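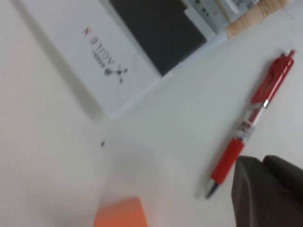 Fig. 1. White box with lettering in two colours.

Handout 7: Print for small firms

A printed piece has one job. Decide what it is before you choose a size or paper.

Covers
Use one large photograph and leave white space round it. Keep small type off the picture — it is hard to read there.
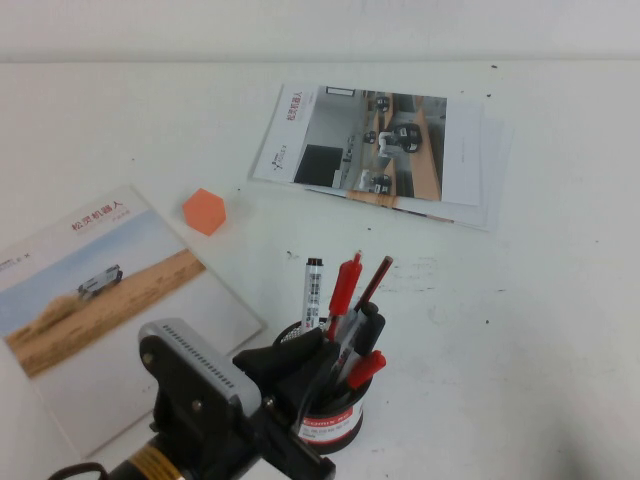

Fig. 2. Square brochure, landscape photograph on the cover.

Quantities
Flinby, our case study, ordered 900 leaflets and gave out 102. Start with 100 and reprint if needed.

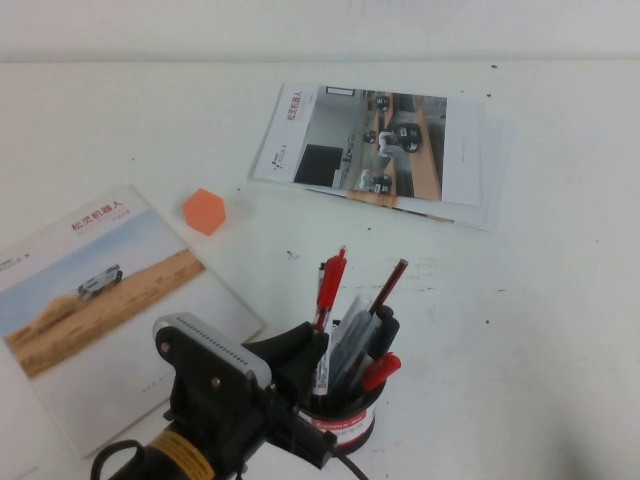
Task for next session
Bring a leaflet from a Jostthorpe shop. Write down its main message in one sentence.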